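Subject: Re: [cell-budget] bin picking, what goes on the form
Date: December 30, 2023

Sorry for the gap, have been off with a cold and then it was Christmas. Replying to the long one from before the break, bits in between where it's easier. Form has to be in before term starts and I'd like it gone before then, so shout if anything below is wrong.

> Has anyone got a proper figure for the new gripper yet? The draft still says
> "tbc" and finance sent the last one back for exactly that. I would put
> in the Prutex price, which we at least have in writing, and argue about
> which one we really want afterwards.

Two quotes in writing now, Prutex and Duremell. Prutex is cheaper on the gripper by itself but the fingertips are extra and so is the mounting plate, and once you add them there's very little in it. Duremell include a spare set of tips. They also say the lead time is shorter but they said that in August as well and we all know how that went.

I've put Duremell on the form. If you feel strongly about Prutex say so by return please. Not going to arm wrestle over it, but I do want the spare tips, we get through them and every time it's a separate order and a separate signature.

> Second point. The arm itself. I know the plan was to ask for a second arm
> but I don't think we get it this year and I worry that asking sinks the
> rest. Could we split it, small things now, arm as its own bid later?

Agreed, split it. Have taken the second arm out completely. One line at the end saying a separate bid will follow, nothing more. The arm we have is fine, it's everything hanging off it that wants money.

So what is left, in no order:

- gripper, with tips, Duremell
- cable and hose dressing kit, 410 from Sultalach, ex VAT, delivery included
- bins, see below
- a better way of fixing bins to the table, also see below
- object set, replacement stuff, nearly 600 if we do it properly
- contingency

On the cable kit. I know it looks a lot for what is basicaly ties, brackets and a sleeve. But the dressing at the moment is a big bundle of black cable with the hose held into it by ties, and then loose wires down at the gripper end, and that's the bit I'm bothered about. When the arm goes into a deep bin, anything that dangles is in there with it. A snag on a bin edge costs more than 410, if only in the afternoon you lose. Sultalach will come and measure first, no charge, and I'd take them up on that before ordering as I'm not sure the standard sleeve length is right for us.

> Do we need more bins? They're bins.

Yes! Well. We need ones that match. Vision was set up with the one bin and the minute you swap it for something shinier or not as deep everything wants doing again. The worn patches show up too, the inside wall gets scraped silver and that's not how a new one looks, so whatever we buy will look different to begin with whatever we do. I would buy four the same and rotate them so they all get tatty together. Cheap compared with anything else on the list. Same goes for holes in the floor, if the new ones come without then fine but I want all of them without, not a mixture.

Fixing. Clamp on the edge and blue tape on the table for position is what there is now. Works, more or less. Problem is that the clamp sticks up over the rim, so you've got one bit of the edge where you have to plan round it, and the tape is only as good as the person lining up to it. Tiongson do a locating frame, bolts down, bin drops in, nothing above the rim. No price yet!! Have chased. I've left it as a line with an estimate, and if finance want to bounce it for that, then it comes out and we carry on with the clamp for another year. Wouldn't be a disaster.

> Objects. I still don't see why this is a budget line when half of it comes
> from the supermarket. Can't it go through petty cash like before?

It could, but then we're back to having whatever was bought that week and no spares. Things split, things get lost, one gets swapped for a nearly identical one in a different colour and then no two months of results can be compared. I want a list, everything bought in threes, one in use, two boxed up and left alone. Soft, stiff, see-through, thin handles, all of it. The see-through ones matter most for the gripper choice and the glove type things matter most for the tips, so please nobody trim the list down to nice solid boxes to save thirty quid.

For anybody on the list who hasn't been down to the cell and is wondering what the money is for, it's a glove, a scoop, a baby bottle and a few other bits in a grey metal bin, with the gripper right in over the glove:

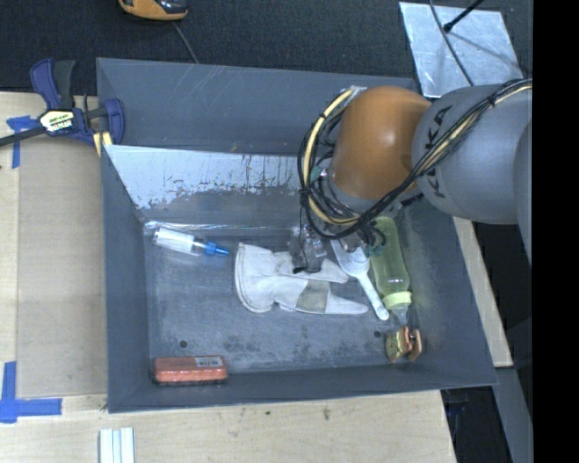 Tiongson, on the phone, said we're spending in the wrong order: get the bin located and the cables tidied, run it like that for a couple of months, and only then pick a gripper, as half of what people blame on a gripper is the bin having shifted. They would say that, they're selling the frame. But I don't think it's silly. It also suits finance if the bigger item falls later.

Trouble is that the Duremell quote runs out, and I don't fancy asking for the same money twice. What I'd suggest is we get the whole lot approved in one go and then order in Tiongson's order. Frame and cable kit first, bins the same week, gripper after that as long as Duremell will hold the price. I'll ask them. If they won't, order straight away and leave it in the box.

> Last thing, contingency. We had none in the last one and regretted it.

1000. Have put it in as "fitting and sundries" because the word contingency gets crossed out. Covers someone to do the mounting plate if it doesnt line up, plus connectors, plus the thing we've forgotten, there's always one. Last time it was the air fittings.

Still need from you lot:

VAT, are we showing prices with or without? The old form was without, the new one doesn't say.

Which cost code. I've got the old one and am told it's closed.

Someone to check the payload with the new gripper AND the dressing kit on. I did it on the back of an envelope and it's ok but it wants doing properly, Duremell's weight is without tips I think.

Whether the store room can take the boxed objects, dry shelf, not the bottom one.

Draft form is in the shared folder, the one ending v3, ignore v4, that was me saving in the wrong place. Write straight into it if you like, just don't touch the totals, they're typed in by hand and I'll redo them at the end.

Back in properly on Tuesday, reading mail on and off until then.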